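Review: verniz à base de água Brernus para bancadas de pinho

10/05/2024

Quem acompanha este cantinho sabe que ando há meses a tentar acertar com o acabamento das minhas peças de pinho. Já usei cera, já usei óleo, já usei um verniz sintético que deixou a garagem a cheirar a bomba de gasolina durante um fim de semana inteiro (a família não gostou). Desta vez fui para o verniz aquoso da Brernus, acetinado, lata pequena, e venho contar como correu, com o bom e o menos bom.

Comprei na loja online da Gikport por 47 euros, já com portes. Não é barato! Na mesma prateleira virtual estava o da Dobson, bem mais em conta, mas já tinha tido uma má experiência com um esmalte deles e fiquei de pé atrás. A lata chegou bem embalada, com uma amolgadela na tampa que não fez mal nenhum.

Primeira impressão ao abrir: um líquido leitoso, quase como natas, e um cheiro muito leve. Mexi bem com um pauzinho, devagar para não fazer bolhas, e deixei repousar enquanto lixava o tampo da bancada. Lixei com grão médio, depois fino, aspirei e passei um pano húmido. Se saltarem esta parte vão arrepender-se, que o pinho levanta o pelo logo que apanha água e fica a parecer uma barba de três dias.

A primeira demão foi um susto. A madeira ficou áspera, mais áspera do que antes, e andei ali a passar a mão no tampo a pensar que tinha estragado tudo. Afinal é normal. Uma lixadela muito leve depois de secar, outra demão, e a superfície mudou completamente - ficou lisa, com aquele toque sedoso que nunca consegui com a cera.

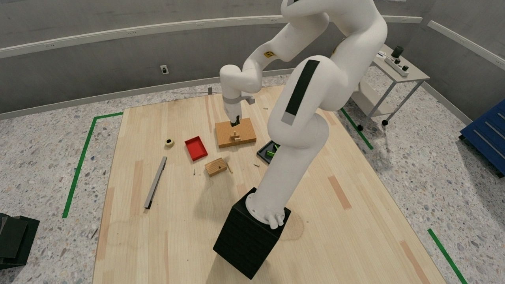 O verniz aquoso amarelece o pinho com o tempo? Muito menos do que o sintético, pelo menos até agora. Tenho uma prateleira tratada com este mesmo verniz desde outubro, perto da janela, e o tom continua claro. O pinho escurece sempre um bocadinho por causa do sol, isso não há lata que resolva.

Quanto à aplicação, experimentei com pincel e com rolo. O rolo de espuma que tinha cá em casa fez bolhinhas e tive de andar a corrigir à pressa, uma chatice. Com a trincha sintética da Curnix correu muito melhor: cerdas macias, não largou um único pelo e lavou-se com água da torneira. A secagem é rápida, e quem trabalha devagar como eu vai ter de organizar as ideias antes de começar. Faixas compridas, sempre no sentido do veio, e nada de voltar atrás para dar só mais um jeitinho. Eu voltei atrás num canto e ficou lá uma marca que vejo todos os dias - os outros dizem que não se nota.

Resistência: ao café, aprovado, limpei uma rodela já seca e saiu com um pano. À cola branca também, descola com a unha. Com uma caneca muito quente já ficou uma sombra esbranquiçada que demorou a desaparecer, por isso passei a usar base. Riscos finos apanha, como qualquer acetinado.

Do que não gostei: a tampa é péssima de fechar (tive de usar um martelo de borracha), e o rótulo tem as instruções numa letra tão miudinha que acabei a ler com a lanterna do telemóvel. Por este preço podiam caprichar.

Voltava a comprar? Sim, para tampos e prateleiras. Para o banco do jardim vou procurar outra coisa, que este é só para interior. Ainda me sobrou um fundo de lata e acho que vai para a caixa das ferramentas, se a conseguir esvaziar primeiro.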